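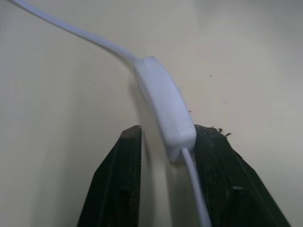
Cordon électrique blanc avec interrupteur intégré.

COMMUNIQUÉ DE PRESSE
Dedodport, lundi 24 août

Les ateliers Lakatos rouvrent leurs portes avec un programme consacré aux lampes anciennes

C'est avec une grande joie – et un peu de trac, il faut bien le dire – que l'association Ekavlow annonce la réouverture des ateliers Lakatos, fermés depuis le mois de juillet pour la réfection de la toiture et de l'éclairage. Les habitués retrouveront la grande salle du rez-de-chaussée, ses établis et sa verrière, ainsi qu'un nouveau cycle de rencontres consacré à la restauration des lampes de chevet, lampadaires et appliques que l'on garde trop souvent au grenier en se promettant de s'en occuper un jour.

Le cycle compte 12 séances, chacune d'une durée de 90 minutes, par petits groupes. On y apprendra à nettoyer un pied en laiton, à recoller une céramique, à tendre un abat-jour en tissu ou en papier et à choisir un cordon et un interrupteur adaptés. Toute intervention électrique sera vérifiée par un professionnel avant que la lampe ne reparte chez son propriétaire.

« Beaucoup de gens nous apportent la lampe d'une grand-mère ou d'un oncle, et ils nous racontent toute la maison avec, le fauteuil à côté, le papier peint, les soirées de lecture. Nous avons envie de prendre le temps d'écouter tout cela en travaillant », confie Marietjie Engelbrecht, responsable des ateliers.

Une exposition accompagnera la reprise. Prêtée par la maison Zostwood, elle présente des abat-jour peints à la main et des catalogues d'époque tirés d'un fonds qui rassemble plus de 4 000 documents. L'entrée sera libre pendant toute la durée du cycle, aux heures d'ouverture des ateliers, et les enfants auront leur propre table pour fabriquer des lanternes en papier.

Les inscriptions sont ouvertes dès aujourd'hui à l'accueil des ateliers Lakatos, à Dedodport. Le tarif est de 4 euros par séance, matériel de nettoyage compris ; les fournitures électriques et les tissus restent à la charge des participants.

Contact presse : Marietjie Engelbrecht, association Ekavlow, ateliers Lakatos, Dedodport.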